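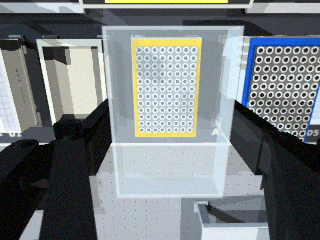 Wimgate Regional Laboratory Extends Drop-Off Hours for Well Water Testing

Aug 12, 2019

The Wimgate Regional Laboratory will accept private well water samples on weekday evenings until the end of the season, the laboratory announced today. The change applies to the main counter on Kollár Street and to the Vurnolmont branch office.

Residents submitted 139 samples in June, the highest monthly total since the household testing program opened. Most requests concerned nitrate and coliform bacteria.

"Many households could not reach the counter before it closed," said Siham Boutros, director of the laboratory. "Samples for bacteria must arrive within hours of collection, and our schedule has to allow for that."

Sample bottles are available at both locations without charge. Residents should complete the enclosed form, including the depth of the well if known, and keep the bottle chilled until delivery. Bottles from other suppliers will not be accepted.

The fee for the standard test remains $23. Results are sent by mail within 12 business days – households with an infant may request priority handling at the counter.

Questions may be directed to Orysia Sydorenko, Office of Public Services.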